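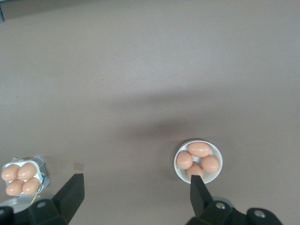 About us

Hi, and welcome to Cultow! We're a small egg business on the edge of town, run from what used to be the machinery shed (it still smells a bit like one in summer). I started with 6 hens and a card table at the front gate. These days it's 779 birds, a proper packing room and a cold room that hums all night.
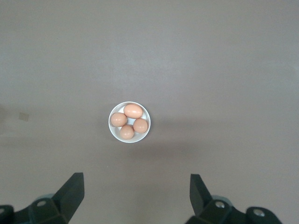 I get asked a lot which eggs are best for baking, and my answer is always the ones you've got. Take them out of the fridge before you turn the oven on and you're halfway to a decent sponge. I like them in a plain white bowl on the table, four brown ones at a time, and that's my favourite cake sorted. The recipe's on our Plosura page if you want it!

Our small packs are for people who live on their own or just don't get through a dozen. They took off in April and now we do 4,000 a month, mostly through Delić, the deli near the station.

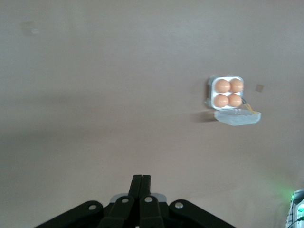

Isla Marchetti

I do the packing most mornings from 5 am, radio on. Four eggs sit snugly in the little plastic tray, two by two, and the clear lid lies open on its hinge. Bring your empties back to the gate and I'll be rapt.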